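Questions from Staff About the New Sorting Cell

This page is for everyone who works at the Honov site, on all shifts. We collected the questions that people put in the box near the canteen and asked in the October meetings. If your question is missing, please write to Randa Salameh in the personnel office.

What will the robot do?

It will take drink bottles from the conveyor and put them in trays. Until now this was done by hand, on both lines, and it is the task with the most complaints about shoulders and wrists. The first cell is at the end of the returns hall.

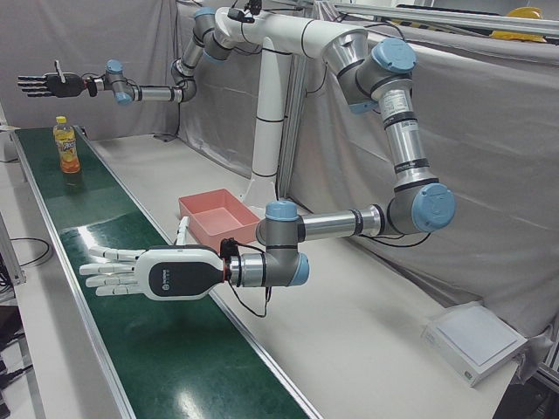 Will I lose my job because of this?

The company has agreed in writing that no permanent contract at Honov ends because of the sorting cell. The agreement is valid for 2 years. After that time it must be discussed again with the staff representatives, and we can't promise today what the result will be.

Who will work at the cell?

Each shift will have one cell operator and one substitute. These places are offered first to people who pack by hand today. You don't need a technical diploma. The training takes 20 hours, it is paid as normal working time, and it is given by Yhon Ospina and Rania Masri, who both started on the packing lines.

Does the operator get a higher salary?

Yes, one pay step more, from the first day after the training. The substitute receives the same step for the hours worked at the cell.

How fast must we work next to it?

The target for the cell is 955 bottles per shift. This is a target for the machine and it is not used to evaluate any person. On hand packing, the old number of 1,000 per shift stays as it is for the moment, and Ghassan Geagea will review it with the line leaders.

What do I do when it stops? 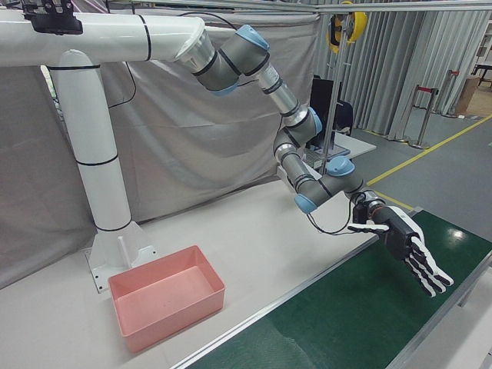

Stopping is normal in the first months, and you will not be blamed for it. Press the stop button, wait for the operator, and don't try to free a bottle yourself. Please also keep your own hands away from the pink bin beside the belt while the robot is on, even when the bin is empty, as the arm can move over this part of the table without warning. Write the time of the stop in the shift book.

Can I refuse to work there?

Yes. Tell your line leader, and you will stay on your present task. A colleague at Brisholm did this last year and had no disadvantage from it.

Whom can I ask about safety?

Ultan Ó Dubhghaill, in the office behind the loading dock, from 7:30 in the morning until 3 in the afternoon. The night shift can leave a note in his mailbox.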